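Judunano Stair Log

A data set of indoor stair-climbing sessions, recorded at home and in apartment buildings by adults training for general fitness.

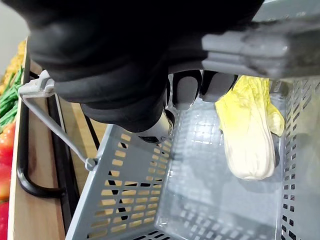 Chaminda Bhattacharjee wrote on the project list that the old name, Step Log, made people expect daily step counts from a phone, and that the first line of the card should say stairs and nothing else. The name was changed in version 2. File names still begin with "steplog" so that older scripts keep running.

Version: 2.1
Last changed: 9 Jul 2025
Maintainer: Hanna Duda
License: free for research and teaching, credit required

Contents

The set holds 300 sessions from 19 people. Each session is one continuous workout of climbing up and walking back down the same staircase. Sessions with an elevator ride in place of the walk down were left out, as were sessions on stair machines.

There are three tables:

sessions.csv – one row per session
climbs.csv – one row per trip up, with start and end time
people.csv – one row per person: age band, height band, months of regular training

The tables join on session_id and person_id. Both are random strings and carry no order.

Main fields in climbs.csv

steps_up: number of steps in the staircase, entered by the person before the first session and checked once by a second person.
step_height: in millimeters, measured on one step near the bottom. Older buildings have uneven steps, and the field does not show this.
hr_start, hr_end: heart rate from a chest strap. Wrist readings were collected in version 1 and dropped.
handrail: 0 for no use, 1 for light touch, 2 for pulling. Self-reported after the session.
two_at_once: true if the person took two steps at a time for more than half of the climb.
effort: 0 to 100, self-rated at the end of each climb.

How effort was rated

People were shown a plain scale with words at both ends only. Recep Coşkun tested a version with words at every quarter and found that ratings bunched up at the words. Those trial sessions are not part of the set. A rating had to be entered within 30 seconds of reaching the top. Late ratings are stored as empty, so expect gaps in the long sessions, mostly in the last few climbs.

Cleaning

Heart rate dropouts shorter than five seconds were filled by a straight line. Longer ones were left empty. Times are in local time with no zone given. Climbs shorter than one full floor were removed.

Two sessions by the same person on the same day are kept as separate rows. The gap between them can be worked out from the start times.

Known problems

Descent is not timed on its own. It can be taken as the time between the end of one climb and the start of the next, but this includes any rest at the top or bottom.

Carried weight (backpack, shopping) was not asked about until December, and the field load_kg is empty before that. Empty does not mean zero.

Most people in the set had trained for some months when they joined. Heart rate values should not be used to set targets for beginners, or for anyone with knee or heart trouble.

The handrail field is weak. Zübeyde Dağdelen compared it with notes taken by a second person on a few sessions, and codes 0 and 1 were often mixed up. Merge them if the difference is not needed.

Loading

Any CSV reader will do. Files are UTF-8, comma-separated, with a header row. The script load.py puts the three tables together and drops climbs with no heart rate. Use the flag --keep-empty to turn that off.

Changes

2.1 – step_height changed from centimeters to millimeters, typing errors in people.csv fixed
2.0 – new name, wrist readings dropped, load_kg added
1.0 – first release

Questions and corrections go to the project list. Include the session_id and the version number.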